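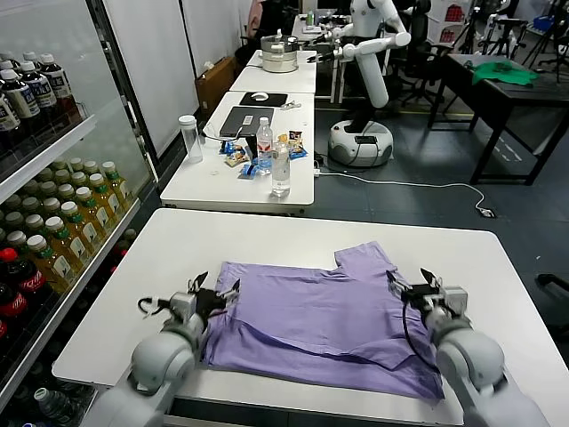
作業場ノート > 布もの > たたみ

2023年3月15日
記入：Iveta Tichý

Tシャツのたたみ方を決める話の続きです。前の頁で「中心線を先に決めてから袖を返す」と書いたのですが、どうもこの順番だと裾のほうで布が逃げてしまって、最後の二つ折りのときに角がきれいに合いません。薄紫のTシャツを白い天板に平らに置いたこの途中の形がいちばん分かりやすいと思うのですけれど、右上で袖がひょいと立っていて、下半分には布の重なったところに斜めの折り目が走っていますよね。私が困っているのはまさにこの斜めの線で、身頃の左右を同じように返したつもりでも、裾に近づくにつれて少しずつ向きがずれていくと、こういう線になるのではないかと考えています。袖が立つのも同じ根っこのような気がして、今日はずっとこの二つのことばかり考えていました。

まず袖のこと。立った袖は、あとから手のひらで押さえればもちろん寝てくれます。でも押さえるだけだと付け根の縫い目のところに小さな山が残って、その上に身頃を重ねたときに表から分かってしまうんです。Jutgateの棚に積んであるものを何枚かめくってみたら、肩の下がぽこっとしているのはたいていこれでした。なので、袖は「押さえる」より前に一度袖口をつまんで、脇の縫い目に沿うように外へ軽く引いてから倒す、というのを今日から試しています。引くといっても伸ばすほどではなくて、布がすっと息をつくくらい(うまい言い方が見つかりません、すみません)。何枚か続けてやっていると指のほうで加減が分かってきます。

それから斜めの折り目。こちらのほうがしつこいです。Kpodoの型紙の控えには「脇は垂直に返す」としか書いていなくて、垂直って何に対して?と前から思っていました。肩先から裾に向かって落とすのか、裾の線に対して直角なのか、シャツの形がきっちりしていれば同じことなのですが、洗ったあとのシャツは脇の縫い目が前に回ってきていることがよくあります。そういう一枚で肩先から素直に落とすと、裾では片側だけ余分に入って、布の層が斜めに重なります。裾に対して直角にとると今度は襟ぐりが傾いて見える。どちらをとるかは好みもあるでしょうけれど、私は襟がまっすぐなほうがたたみ上がりの顔がよいと思うので、肩先からとって、裾の余りは二つ折りの前に手で内側へ整える、ということにしたいです。反対の方は余白に書いておいてください。

ついでに天板のことも。白い天板は薄い色の布を扱うには少し目が疲れます。白いシャツだと裾がどこで終わっているのか、灯りの具合では見失うことがあって、薄紫くらいだとずいぶん楽です。手前の縁が濃い灰色なのは助かっていて、私は裾をこの縁と平行に置くのを最初の動作にしています。これだけで曲がりに早く気づきます。天板に薄い線を一本引いてはどうかという意見も前に出ていましたね。引くなら消せるもので、とだけお願いしておきます。前の作業場で油性の線を引いてしまって、あとから生成りの布に色が移って、たいへん情けない思いをしましたから。

型板も使ってみました。Parkellの厚紙を幅24センチに切ってあったのが引き出しに残っていたので、襟の下に当てて両脇を返し、抜いてから二つに折ります。幅はたしかにそろいます。そろうのですが、抜くときに下の層がついてきて、せっかく伸ばしたところにまたしわが寄るんです。角を丸く切り落としたら少しましになりました。もっとつるつるした紙ならよいのかもしれません。Trerinerの包みに入っている台紙がちょうどそんな手触りだったように思うので、次に開ける人は捨てずに取っておいてください。

いまのところの手順を、忘れないうちに書いておきます。

・背を上にして置き、裾を天板の手前の縁と平行にする
・襟の後ろから裾へ手のひらを一度だけ滑らせる。行ったり来たりしない
・袖口をつまんで外へ軽く引き、脇を返す
・返した側の袖を下へ倒し、付け根の縫い目を指の腹でなでる
・反対側も同じに
・裾の余りを内側へ整えてから二つ折り、棚に積むものはもう一度折る

二番目の「一度だけ」は、つい何度もなでたくなるのですけれど、綿の薄手だとなでるたびに脇の線が動きます。厚手のものなら気にしなくて大丈夫でした。表を上にして始めるやり方も残してあって、胸に刷りのあるものはそのほうが位置を見ながらできます。ただ、最後にひっくり返すひと手間が入るので、そこで崩れることがありました。これは私がせっかちなだけかもしれません。

飲み物のこと、たたみとは関係ないのですがここに書いておきますね。たたみ台のすぐ左にガラス戸の冷蔵庫があって、緑のラベルのお茶が並んでいるのが作業中ずっと目に入るものですから、ついつい手が伸びます。飲むのはよいのですが、冷えたボトルはたたみ台ではなく奥の机へ置いてください。汗をかいたボトルの輪じみは、薄い色の布だと乾いたあともうっすら残ることがあります。奥の机も、ノートパソコンのそばはできれば避けて、マウスパッドのまわりも空けておいてもらえると、私がこのノートの清書をするときに助かります。お菓子の袋も同じで、開けたものは口を閉じて。粉のついた指で紺のシャツを触ったときのあの跡は、十月の展示の前の日にみんなで見たとおりです。

残っている仕事。棚の全部で118枚、たたみ直すかどうかをまだ決めていません。私としては急がず、出し入れのついでに新しいやり方へ替えていけば十分だと思っています。混ざると高さがそろわなくて気になる、という声もきっとあるでしょうから、そのときは段を分けましょう。子ども用はまだ手をつけていません。袖が短いので倒すところがほとんどなくて、手順を一つ飛ばせるような気がするのですが、幅の型板は別に切らないといけません。厚紙の残りは引き出しの二段目、細い端切れの下です。

長袖は次の頁に書きます。袖を身頃の上で折り返すとき、裾から出してしまうか途中で戻すかでまだ迷っているので、よい案のある方は鉛筆で書き足しておいてください。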